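I came to faith late and I came to casseroles even later, so when people at church tell me they "just felt called" to something, I get nosy. I want to know what that felt like on a regular morning with the laundry going. So I asked Toshiko Wada if I could buy her a coffee and pester her about becoming a chaplain at 61, and she said yes if it could be tea and if it could be early, as her shift at Fornska starts at ten.

Fornska is the hospice out past the Cleltener exit. I'd driven by it for years and thought it was a dentist's office.

"I was a bookkeeper," Toshiko told me, before I'd even gotten my coat off. "People always want there to have been a big moment. I was doing payroll for a tile company and I liked it very much."

What happened was her mother got sick. There was a chaplain who came by on Thursday afternoons, and Toshiko couldn't stand her at first. "She'd sit down and not say anything! I thought, is she getting paid for this?" Then one Thursday the chaplain had the flu and didn't come, and Toshiko's mother, who hadn't been inside a church since her wedding, asked three times where the quiet lady was.

"So that stayed with me," she said. "It stayed with me for six years, and I did nothing about it."

I laughed, because I have a few of those myself – things I'm pretty sure God mentioned and I've filed under later. I asked what finally moved her, and she said it was her husband. Stan had listened to her talk about it through every dinner since the funeral, and one night he put down his fork and said either sign up for the training or talk about the Braves.

The training was 400 hours at the hospital, plus papers, plus a weekly group where you read your own conversations out loud from notes and everybody picks them apart. Toshiko hated the group. "I was the oldest by a lot. And I was terrible! I gave advice. A man told me he was scared and I told him about breathing exercises." She covered her face with her napkin at this point. "My supervisor, Yuzuki Nomura, she wrote one word in the margin. She wrote 'Whose?' I had to go ask her what she meant. She meant, whose fear were you taking care of."

I wrote that down twice.

I asked if she prays with everyone. She doesn't. She asks first, and plenty of people say no, and she's learned to be fine with no. Some want a psalm. One woman wanted the crossword read to her, all the clues, and got mad if Toshiko guessed before she did. A retired trucker wanted to argue about Jonah for most of a month, and she went home and read Jonah in three translations so she could keep up with him.

"Did you win?" I asked.

"Oh, no. He'd been thinking about that fish for forty years."

The part I really wanted to ask was whether it makes her own faith stronger or wears it thin. I figured she'd say stronger. She stirred her tea for a good while. "Both, in the same day," she said. "There are nights I get in the car and I have nothing to say to God at all. So I say that. I say, I've got nothing, and I drive home." She used to feel guilty about those drives. Now she counts them as prayer, and Stan knows not to ask questions until she's had her soup.

She's never been ordained and doesn't plan to be, although our pastor has brought it up more than once. She'd have to go to seminary, and she says she's done with papers.

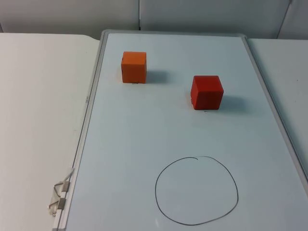
We ran over, of course. She was gathering her things at twenty to ten, and I asked what she'd tell somebody who's been sitting on a calling for six years of their own. "I'd ask what they had for dinner," Toshiko said, and went off to find her keys.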